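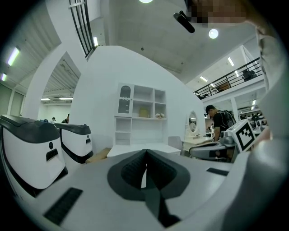

# Keeping the Kurkville Youth Orchestra playing

The Kurkville Youth Orchestra rehearses in a former grain office with a low ceiling and one good radiator. Parvaneh Ghasemi has run it for 11 seasons. She conducts, orders the sheet music, and lately spends most of her evenings on money.

"We used to get by on the spring concert and a check from the county," she said. "The county check stopped. The spring concert brings in what it always did, and a cello costs more than it did."

The orchestra lends instruments to any player who needs one. A family pays nothing for the loan but is asked to cover strings and rosin. Repairs come out of the general fund, and last season they came to $1,968. Most of that went to two double basses with open seams and a bassoon that needed new pads.

"The bassoon was my decision," Ghasemi said. "Some of the parents thought we should sell it. I have one student who plays it and she is 14. If it goes, she goes back to clarinet, and we don't play half of what's in the folder for fall."

The new plan is monthly giving. Supporters sign up for a set amount, and the money is split between repairs and lesson scholarships. Musyoka Shemweta, whose two sons play viola and trombone, set up the sign-up page and answers the emails.

"I asked for 200 people at $5 a month," he said. "That was the number I thought we could reach without calling the same families over and over. A lot of those families already drive kids to rehearsal and feed them afterward."

He would not say how many have signed up so far, only that it is fewer than he wants and that the pace picked up after the April concert. Several of the new names are former players. One of them, Pieter Oosthuizen, played horn in the orchestra's first years and now teaches middle school band two towns over.

"I had a loaner horn for four years," Oosthuizen said. "It had a dent in the bell and a sticky third valve. I never paid a cent for it. So the $5 is easy, and I gave them my old mutes too."

Oosthuizen has also started coaching the brass section before full rehearsal. He works with them in the hallway – the only other space in the building – and said the sound out there is terrible but the kids listen to each other more because of it.

The scholarships pay for private lessons, which Ghasemi considers the bigger need. A student who gets a half hour with a teacher every week moves ahead faster than one who only comes to group rehearsal, and she said the gap is plain by winter. Daranee Sitthichai, a violin teacher, takes scholarship students at a reduced rate and has done so for three years.

"I charge the orchestra less than I charge anyone else, but I do charge," Sitthichai said. "I tried it for free at first. People canceled and I couldn't plan my week. Now there is a form, they sign it, and they show up."

Asked what she would do with a large gift, Ghasemi thought for a while before answering. She said she would buy two three-quarter size basses. The orchestra's younger bass players stand on a box, and one has switched to cello.

"After that, music stands," she said. "We borrow ours from the high school. We have to have them back by 9 p.m. and I'm the one with the van."

The fall season opens with a short program of dances and one longer piece, which the players will vote on from a list of three. Auditions are open to students from grades 5 through 12, and there is no fee to try out. Players who need a loaner should say so on the audition form, with their height if they play a string instrument.

The hall seats 300. Tickets are sold at the door, and Shemweta will have a table in the lobby where people can sign up for monthly giving or change the amount they already give. He said he will take cash as well, and that he has finally bought a receipt book.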